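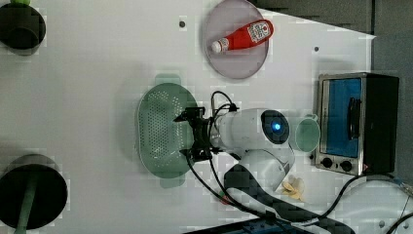
By Colleen Turcotte | December 2, 2024

Hello again, and welcome to everybody who signed up over the long weekend. I want to spend this one on comment sections, because the Bralport Courier is shutting its own down in January and my inbox has been full of it ever since the notice went up.

If you missed it, the paper's editor, Raymonde Lachance, put a short note at the bottom of the Saturday edition. She said the comments now take up more of her staff's day than the school board does, and that she'd like to have those hours back for reporting. Readers will be pointed to a weekly letters page, with real names required and a limit of 70 words. (Seventy! I clear my throat in seventy words.)

I've got mixed feelings. I moderated comments at a small daily for two years, and I still remember the Sunday night shift with a kind of dull ache. A story about a bake sale could turn into a fight over water rates by the fourth reply. But I also got some of my best tips there. A woman who only ever posted in lower case told us about the closed bridge on Simard Road a full day before the county did, and she was right about the detour too.

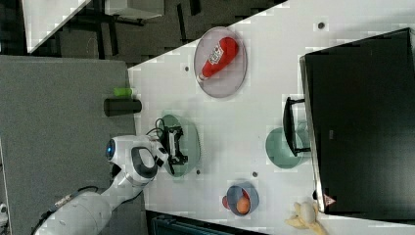
Letters pages are what I really want to talk about, though, since that's where the Courier is headed. I love them and I think they're harder to run than people expect. You have to call folks back to check they are who they say they are, you have to trim without making anyone sound silly, and you have to print the ones that are mad at you. A printed letter also gets read in the kitchen, next to a plate and a ketchup bottle, and people are slower to get angry there than they are on a phone in a parking lot. That's my theory, anyway. Colleagues have told me it's sentimental and they may have a point.

The other worry is who gets left out. The Courier goes to 3000 homes, and I'd bet a lot of the regular commenters aren't in any of them. They've moved away, or they never subscribed, and the comments were their way of keeping a foot in town. A form on the website would help. 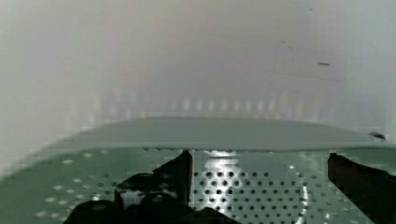
So would a phone line, if the paper can stand to have one of those again. Over at the Bondcombe Record they kept a voicemail box for years and ran the messages as a column called Heard on the Line. Some of it was nonsense and some of it was the best thing in the paper. I'd read a Bralport version tomorrow.

Raymonde tells me she's open to ideas until the switch, so send her yours and copy me if you like. I'm also looking for anyone who worked with Dadari, the moderation software the Courier tried before giving up. I have 2 people willing to talk so far and I'd like a few more before I write it up. Just hit reply, it comes straight to me.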